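Festitz Opens Registration for "One Place for Keys," a Home Order Course for Busy Living Rooms

Registration is now open for the December course of Festitz, the home organizing service founded by Aslı Yüksel. The course is for families who want a calm living room but do not want to throw away the things they love. It has 3 evening lessons, each starting at 7 p.m., and it is held online, so participants can work in their own room during the lesson.

The first lesson is devoted to small objects which travel around the house during the day: keys, phones, remote controls, tape, glasses. Participants choose one landing spot for the keys and keep it for the whole course. A low stool is enough, if it stands where the family passes. The long low console under the television is treated separately, because in most homes it collects everything that has no other address.

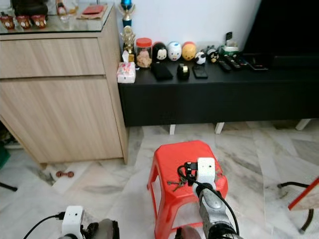

What the participants will learn

The second lesson speaks about display. Many organizing courses ask people to put away figurines, trophies and souvenirs. Festitz has a different opinion. "A trophy has a right to be seen, and the small toys also," said Aslı Yüksel. "We only ask that the figures stay in their line at the back, and the things for every day stay in front, where the hand finds them. Then you can wipe the console in one minute and put all back."

In the third lesson the participants work on the cabinet beside the console. The top surface, the drawer and the lower part behind the door are sorted on the same evening, in this order. Cabinets with a glass top receive special attention. Glass is easy to clean, but it shows dust and fingerprints quickly, and for this reason the course recommends keeping only a few pieces on it. Small jars or containers look best in one row or one group, with free space on the side which is used most often.

Ekrem Ersoy, who prepares the written materials of the course, has added a chapter on floors. It explains how to care for marble and for tiles with a marble pattern, and how to move a console on legs without scratching them.

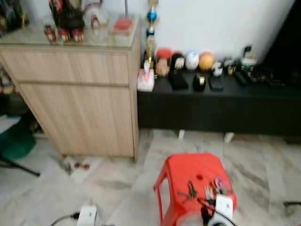 The chapter also contains a short weekly plan. On the first day of the plan the family cleans under the console, on the second day the top of it, and on the third day only the remote controls and the phones are wiped. Ayten Yazıcı, who took the course last spring together with her two sons, still follows the plan. "Before, we were looking for the remote every evening," she said. "Now the boys bring it back to its place, and they remind me also."

Places and price

The course accepts 38 households. Each household receives a printed workbook and one personal call with Lahcen Belhaj, who will answer questions about difficult corners and shared rooms. More than one member of the family may attend with the same registration. Recordings of all lessons stay available until the end of the following month.

The price is 400 lira for households which already took a Festitz course and 2,000 lira for new households, with the workbook and the delivery included. Registration is made through the Festitz website and closes when all places are taken.

About Festitz

Festitz helps families to organize living rooms, kitchens and entrance halls with the furniture they already have. Press questions may be sent to Remzi Yüksel through the contact form on the website.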